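Incidencia: cercos en la mesa de la cocina compartida, Tadville
Estado: abierta, pendiente de segunda prueba

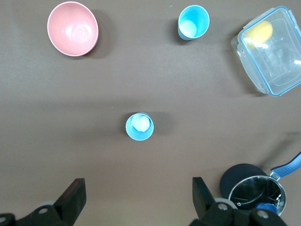 El proveedor insiste en que los cercos del tablero los dejan los vasos azules de plástico. No me convence. El bol rosa pasa las mismas horas encima y nadie lo ha mencionado.

Lo probado hasta ahora:

Marzo, primera limpieza. Paño de microfibra y jabón neutro. El cerco se atenúa y a las 3 horas se vuelve a ver igual.

Segunda limpieza, con el Kamitz que recomienda la ficha. Mismo resultado - y encima deja un brillo que antes no había.

Respuesta de Rakena: "uso inadecuado de recipientes". Pregunté qué recipiente sería el adecuado para una mesa de cocina. Sin contestación.

Me ofrecen un tratamiento sellador por unos 3.000. No lo autorizo mientras no expliquen por qué en Sarkbridge, con el mismo tablero y los mismos vasos, no hay marcas.

Próximo paso: retirar los 2 vasos azules y dejar en la mesa solo el bol y el envase transparente con tapa de cierre. Revisión a las 19 h. Si el cerco sigue saliendo, reclamo el tablero.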